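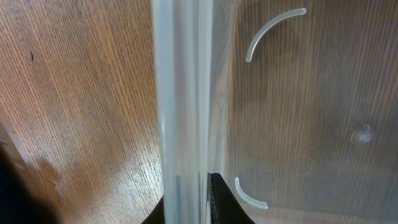 喫茶と焼き菓子の店 Jirwood　ホール・焼き場スタッフ募集

こんにちは。川沿いの細い道を少し入ったところで、小さな喫茶店 Jirwood を営んでおります。このたび、一緒に店に立ってくださる方を2名募集することになりました。長い文章になってしまいそうですが、お茶でも飲みながら、のんびり読んでいただけたらうれしいです。

店のこと

Jirwood は、もともと製本屋さんだった建物を借りて始めた店です。天井が高くて冬は少々冷えるのですが、そのぶん朝の光がよく入り、開店前にひとりでコーヒーを淹れていると、ああ今日も始まるなあ、としみじみいたします。お客さまはご近所の方が多く、毎朝同じ席で新聞を広げる方もいらっしゃれば、月に一度、電車を乗り継いでチーズケーキを食べに来てくださる方もいらっしゃいます。

お出ししているのは、深煎りと浅煎りのコーヒー、紅茶、それから焼き菓子と軽い昼食です。昼食はスープとパンの簡単なものですが、スープの中身は週ごとに変わります。先週は白いんげんと春キャベツでした。これがたいへん好評で、午後の早い時間になくなってしまい、楽しみにしていらした方には申し訳ないことをしました。

焼き菓子はジンタナ・ナクパン（Jintana Nakpan）が受け持っています。バターの香りがしっかりしたお菓子が得意で、ココナッツとライムの小さなケーキは、彼女が開店の年から焼き続けている店の看板です。コーヒーはサムエーレ・バルビエリ（Samuele Barbieri）の担当で、豆のことを聞かれるとつい話が長くなります。お急ぎのお客さまのときは、どうか横からそっと助けてあげてください。

お願いしたい仕事

ホール担当（1名）
ご案内、ご注文うかがい、飲みものと軽食の提供、お会計、テーブルの片づけと開店前後の掃除をお願いします。慣れてきたら、ドリップも少しずつ覚えていただきます。はじめのうちはレジと配膳だけで十分ですので、焦らなくて大丈夫です。

焼き場担当（1名）
ジンタナと一緒に、仕込み、焼成、包装をお願いします。粉袋や天板など、重いものを運ぶ場面がそれなりにあります。お菓子づくりのお仕事の経験がなくても構いませんが、朝が早いので、早起きが苦にならない方だと助かります。

どちらの担当も、忙しい時間帯にはお互いに手を貸し合っています。洗いものが山になっていれば、手の空いた人が洗います。

働く時間とお休み

ホール　9時から17時のあいだで、1日5時間から
焼き場　7時から13時まで
週3日から4日、土日のどちらかに入れる方を歓迎します。定休日は火曜日です。夏と年末年始には、まとまったお休みをいただいています。学校の行事やご家族のご都合によるお休みは、前の月のうちに教えていただければ、できるかぎり調整いたします。急な発熱などのときは、どうぞ遠慮なくお電話ください。

お給料など

時給は面接の際に、ご経験もうかがいながらご相談のうえ決めさせてください。最初の2か月は研修期間ですが、その間も時給は変わりません。交通費は1日500円まで支給します。まかないはスープとパン、それに好きな飲みものを一杯どうぞ。形の崩れた焼き菓子が出た日には、お持ち帰りいただけることもあります。エプロンは店でお貸ししますので、動きやすい服と、滑りにくい靴だけご用意ください。

こんな方をお待ちしています

年齢や経歴は問いません。以前いてくれた方には、学生さんも、子育てがひと段落した方も、定年まで役所に勤めていた方もいました。明るく元気に、というよりは、落ち着いてお客さまのお話を聞ける方のほうが、この店には合っているかもしれません。静かな方も大歓迎です。

それから、できれば一年以上続けてくださる方だとありがたく思います。常連さんたちは新しい人の顔と名前を覚えるのを楽しみにしていて、一月に入ったスタッフなどは、ひと月も経たないうちに、すっかり孫のように可愛がられておりました。

応募の方法

履歴書（写真はなくても構いません）に、希望の担当と入れる曜日を書き添えて、店までお持ちいただくか、郵送でお送りください。志望動機は数行で結構です。好きなお菓子や、よく行く喫茶店の話を書いてくださる方もいて、いつも楽しく拝読しています。お持ちいただく場合は、お昼どきを避けて、15時以降にいらしていただけると、ゆっくりご挨拶ができます。

締め切りは2020年3月の末日です。書類が届きましたら、7日以内にこちらからご連絡いたします。面接は店の奥の席で、コーヒーか紅茶をお出ししながら、30分ほどお話しさせていただくつもりです。普段着でいらしてください。

応募の前に店の様子を見てみたいという方は、お客さまとしてふらりとお立ち寄りくださってももちろん結構です。お仕事についてのご質問は、店頭でサムエーレにお声がけください。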